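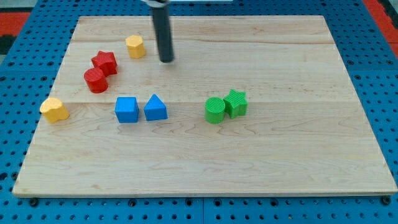

Last updated: January

I wasn't going to write up the Fabbri shape blocks at all, because how much can you say about plastic blocks? Quite a lot, as my other half will tell you, so get the kettle on.

We bought them for our youngest, who is 3 and currently obsessed with anything red. There are stars, cylinders, a cube, a hexagon, a triangular prism and a funny lobed one that I call the flower and she calls the cloud (we've had words about it). The colours are good and strong - red, blue, green and yellow, none of that washed-out beige stuff that's everywhere at the moment - and you can find a stray one on the carpet before your foot does. Mostly.

What I really like is the ridges. The cylinders have fine lines running round the sides and little fingers get a proper hold on them. My friend Yolanda has a posh set that's smooth as glass and her lad drops them constantly. The cube has rounded edges too, so I don't wince when it gets thrown at the radiator.

Now the moans. The stars are a pain to stack. You can get one on top of a cylinder if you're patient, but put anything on the star and down it comes, and then there are tears (hers, usually). The prism is no better, obviously, with that ridge along the top, but she's decided it's a roof and it goes on the cube every single time, so I'll let it off. I'd also have liked a bag or a tub with a lid. Ours came in a thin cardboard box that lasted until teatime.

One tip - play on something flat and hard. We started on the rug and it was hopeless. Now I get out a wooden board, a pale maple one made of planks glued together, and it's made a huge difference. She sorts by colour on it, pairs pushed right up against each other, and I can carry the board off to the sideboard when it's time to eat.

Cleaning is easy enough, warm soapy water and an old toothbrush for the grooves, though jam does get into the star points and you have to go at it a bit.

Would I buy them again? Yes, and I've already got a second set put by for my nephew. Four stars from me, and I'd have given 5 with a decent box.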